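Subject: Re: [pokach-list] Basement store room, damp smell after the summer rain
Date: July 6, 2022

On the list it was written:
> We keep the seed stock and the old paper catalogs in the
> basement in Pokach. Since the heavy rain the room smells
> damp and some envelopes feel soft. Would it be enough to
> open the window in the daytime? We have one dehumidifier,
> a Reltora, but it is noisy and we would like to avoid it.
> Also, does it matter if the shelves touch the wall?

Hello all,

I would like to answer both questions, as we had the same trouble in our store in Plolelis two summers ago.

First, the window. Please do not open it in the daytime in July. The air outside is warm and carries much water, and when it comes into a cool basement, the water goes to the coldest thing it can find. With us it was the outer wall and the metal drawers. I opened the window every day for 2 weeks with the best intention, and our meter went up each day. If you must air the room, do it early in the morning, and only when the outside air is cooler than the room.

For seeds and paper I try to stay below 60 percent. Lower is better for the seeds, but the bindings of the old catalogs do not like it when it becomes too dry, so we stopped there.

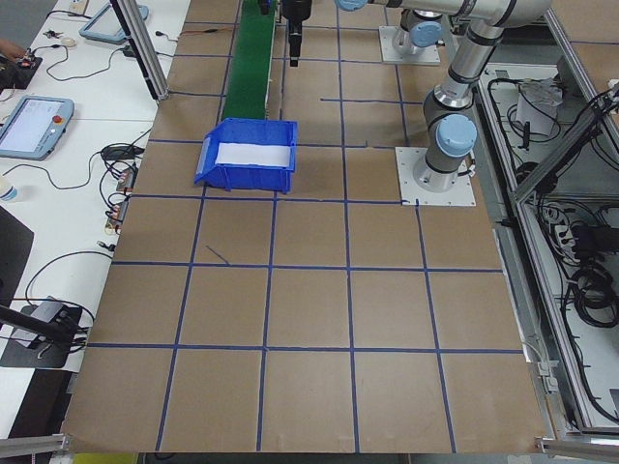
Second, the shelves. Yes, it matters. Leave a gap behind them so the air can move, and keep the lowest shelf off the floor. We had cartons standing directly on the concrete, and the bottoms were already brown when we lifted them. The catalogs from before 2000 were in those cartons, of course.

> it is noisy and we would like to avoid it

I understand this very well — ours can be heard on the stairs. But I would still use it. We let it run at night with a timer and a hose to the floor drain, so it does not stop when the tank is full. After 14 nights the smell was almost gone. Please clean the filter before you start. I did not know ours had a filter.

About the soft envelopes: I would not put them in closed plastic boxes now. The dampness stays inside with them, and you find the mold later. Spread them in a dry room upstairs, away from the sun, and turn them over from time to time. When they feel crisp again, pack them in jars or tins with a tight lid.

One question back to you: does the ground outside slope toward the house? In our case a broken gutter was the real source, and we had dried the room for nearly a month before somebody looked up.

With kind regards from Plolelis,
Wi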